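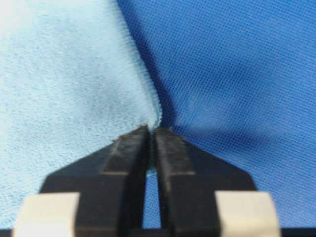
14 min read

4. Changes in the Work at the Folding Line

Figure 3. Wrist camera view of a corner grasp. The fingertips close on one corner of a light blue cloth; the darker blue fabric behind it has a fine mesh texture.

4.1 Division of tasks before and after installation

Before the Erar cell was installed, the small-goods line at Grevovdale was staffed by 11 operators per shift. Each operator took a cloth from the bin, found a corner, shook the cloth out, folded it twice and placed it on the stack. Workers described these steps as a single motion and had difficulty separating them when asked to do so in interviews. The job sheet in use at the time listed only two tasks, folding and stacking.

The cell divides this motion. The gripper takes hold of one corner, lifts the cloth, and presents it to a second station, where the opposite corner is located and the first fold is made. The second fold and the visual check remain manual. Six operators per shift now work at the line, and the other five were moved to sorting and to outbound packing. No position was removed during the study period, although two vacancies in sorting were filled internally that would otherwise have been advertised.

4.2 The corner grasp as a point of intervention

Most of the contact between operators and the cell takes place at the corner grasp. Figure 3 shows the fingers with a corner pinched between the tips. Both fabrics in view are blue, and they differ in shade and in surface: the cloth is fuzzy and pale, the fabric next to it is darker and carries a regular dotted pattern. Operators reported that they relied on texture as much as on color when judging from the monitor whether the fingers held the cloth alone or had also picked up material under it.

The cell stops and requests help when its confidence in the grasp falls below a set threshold. The operator then views the wrist camera feed and either confirms the grasp, rejects it, or walks to the cell and places the corner by hand. The log for the study period contains 2985 such requests. Confirmation from the monitor was the most frequent response on the day shift. On the night shift, manual placement was more frequent, and the interviews suggest a simple cause. The night operators had been trained by Benito Palacios, who had worked on the older Dinsa folding machine and taught his group not to trust a remote confirmation on any machine that handles loose fabric.

The difference between shifts narrowed after the threshold was changed on 22/08/2019. We cannot separate the effect of the new threshold from that of the joint training session held in the same week.

4.3 Pace, attention and physical load

Operators reported less strain in the wrists and shoulders and more fatigue of the eyes. Under the previous arrangement a worker set the pace of the line by hand and could slow down for a short time without any record being made. In the present arrangement a help request that remains open for 90 seconds is entered in the shift report as an operator delay. Several participants objected to this wording, in particular where the request had been raised while they were answering another one. The report template is supplied with the Sistora scheduling software and was not altered during the study.

Natalia Orozco, the line supervisor, kept a separate paper record in which she noted the circumstances of each delay. She used it in the monthly review with plant management, and in three cases a delay was reclassified as a machine stop. The paper record is not part of the official documentation of the line, and its continued use depends on the supervisor on duty.

4.4 Skill

Interview participants disagreed on whether the work had become more or less skilled. Those who had been on the line for many years pointed to the loss of the shaking-out motion, which new staff no longer learn. Newer staff put more weight on reading the camera feed and on knowing which types of cloth were likely to cause repeated requests. This second kind of knowledge was passed on by word of mouth during shift change. It did not appear in the training material, and pay grades at the line were not revised to reflect it. The implications for job classification are taken up in Section 5.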